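Home | Diary | Garden | Odds and Ends | Older Entries

Filed under: Diary, Domestic Matters

February 12, 2025

Day three of the cold, and I have now moved into the phase where I am well enough to notice the state of the house and too feeble to be of any use to it. I don't recommend this phase. The first two days I lay on the couch and the mess was scenery. This morning I sat up, drank half a cup of tea, looked around the room and was ashamed.

It was mostly tissues. They were on the arm of the couch, down the back of the couch, in the pocket of my robe and the other pocket of my robe. One was in the fruit bowl. One was marking my place in the library book, and I would like it on record that I removed it and wiped the page, which had nothing on it, and will return the book with a clear conscience and a day late.

So the plan for today was a small one. Every tissue in the front room goes into the trash. No laundry, no dishes, no looking at the windowsill.

The first obstacle was that the trash was full. I tied up the old bag and got it as far as the back door, where it still is. Then I went to get a new bag and found the box of Flunen liners, which I bought in the fall because they were on sale, and which I have complained about in this diary before. They are very shiny. They look like something you'd wear to a party in 1983. They are also too wide for the bin, and you have to fold a great skirt of plastic down over the outside and then tug it around until it stops sliding in on itself. I did this kneeling on the floor with my head pounding, and when it was done I stayed down there for a while, since I had gone to the trouble of getting there.

The floor, by the way, looks all right from up close. I had been telling myself all winter it needed doing.

Kamol Onsri from next door called at ten to ask if I needed anything from the store. I said no, thank you, I was fine, in a voice like a gate. He came by at noon with soup and a bag of oranges and left them on the step, and rang the bell and retreated to the sidewalk to wait until I opened up. We had a shouted conversation across the yard. His wife's sister has what I have. Her version lasted 6 days. He seemed to feel this was encouraging.

The soup was from Intarasuk, the little place by the post office, and it was so hot with chili that for a good ten minutes I could breathe through my nose and was a new woman. Then I needed more tissues, obviously. I made three trips to the bin during one bowl of soup. If I had any sense I'd have put the bin next to the chair, but I had an idea that the walking was good for me.

Temperature this morning was 102. By afternoon it was down some, or the thermometer was bored. I took it twice and got two answers, and wrote down the one I liked.

In between naps I tried to do something about my email, and found 1,309 unread. I knew it was bad. I read four of them. Ciltard would like me to know that my warranty is about to expire on a blender I gave to my niece. The dentist would like me to confirm. My brother sent a picture of his truck in the snow with no message at all, and I sent him back a picture of my soup. This is what passes for correspondence in our family and Mother would be horrified, having made us both write thank-you notes until we were grown.

Also ordered more tissues online, the Gastis ones with the lotion, and came very close to buying the carton for offices and institutions, 2,000 sheets. I had it in the cart. I am saying now that it was the fever. I bought the ordinary size, and if I run out tomorrow I will be sorry and will probably say so in this space.

By four the front room was clear. I did the couch cushions too, and found a pen, a dime and a quantity of popcorn that predates Christmas. I put the throw in the wash, which was not in the plan, and now it's sitting in there wet and I can't face going down to move it to the dryer. It can stay until tomorrow. It will smell, and I'll wash it again.

The windowsill I did look at, in the end. The geranium has dropped most of its leaves on the side nearest the glass. I gave it some water and an apology. The one on the landing, which I never do anything for, is putting out buds.

Half an orange for supper, toast, the last of the soup. Bed by eight with the radio on low and a fresh box of tissues where I can reach it in the dark. I've put the library book across the room so that I'm not tempted.

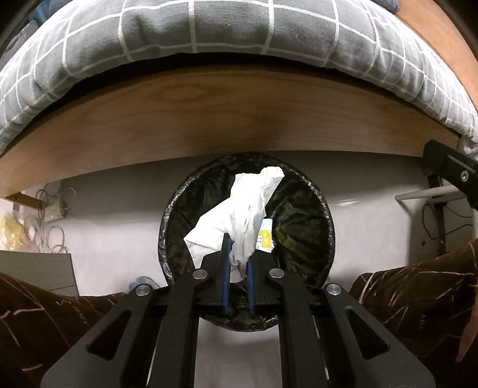

One more for the bin.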